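Firkdale Footpaths – where we've got to, 20 September 2021

Hello again! A quick catch-up on how your grant is being spent. The old packhorse route from Firkdale to Dravivcombe is open again from end to end (hooray), and we've put in 5 new gates and cleared 19 blocked drains since July. The drains were horrible, but the lower path stayed passable all through the wet fortnight, so I'm calling that a win.

The milestone dated 1747 is back upright too, though it leans a bit – I've decided I like it.

We're behind on the signposts. Doucet put their prices up, so I've asked for 3 smaller ones and kept the difference for gravel. Let me know if you'd like that done as a formal budget change.
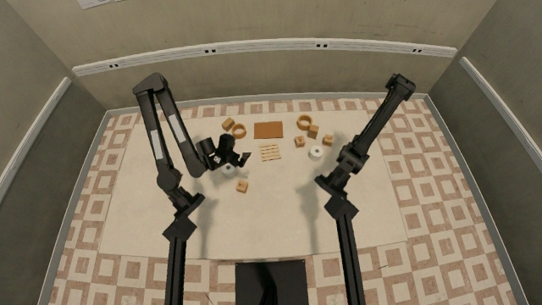 The gravel itself is due next month, and I'll send the receipts over as soon as I have them.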